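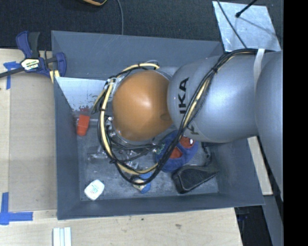
Careers > Nelerthorpe site > Engineering > Reliability

Fluvetti uses cookies to remember your search filters. Accept | Manage settings

Posted in March by the Reliability Group

Failure Analysis Technician, Bin Picking Cells

The Reliability Group at Nelerthorpe is hiring one technician to work on cable and hose faults in robotic bin picking. The position is full time, on site, day shift, with one Sunday per month on call.

Background

Over the last test period the Tokum cell logged 406 unplanned stops. Of these, 79 were traced to the cable bundle on the arm: ties that slipped, tubing that kinked near the wrist, and loops that caught on the bin rim or on items during a low reach. In 3 cases a vacuum line came off its fitting while the arm was carrying a part, and the part was dropped outside the bin. There were no injuries. The cell now runs at reduced speed until the routing is changed and retested.

Duties

- Inspect cables, tubing, ties and fittings before and after each run.
- Reproduce logged stops using mixed bins of small packaged goods, including clear plastic items.
- Write a fault report for every stop, with joint positions, line pressure and photographs.
- Build and fit trial routings, and record slack at full reach and at full wrist rotation.
- Apply lockout before any work inside the guard. Two earlier reports were rejected on this point.

Requirements

Two years of hands-on work with industrial arms or similar machinery. Ability to read pneumatic and wiring diagrams. Clear written English. Experience with the Ondrejka logging software is useful but can be learned on the job. Applicants must be able to stand for long periods and lift 40 pounds.

Not included

Controller programming and grasp planning are handled by another team. The technician may request a motion limit but does not edit robot code.

To apply

Send a resume and one fault report you have written, with customer details removed, through the careers page. Quote reference 324. Applications without a report will not be reviewed. The interview includes a bench task on tubing and strain relief.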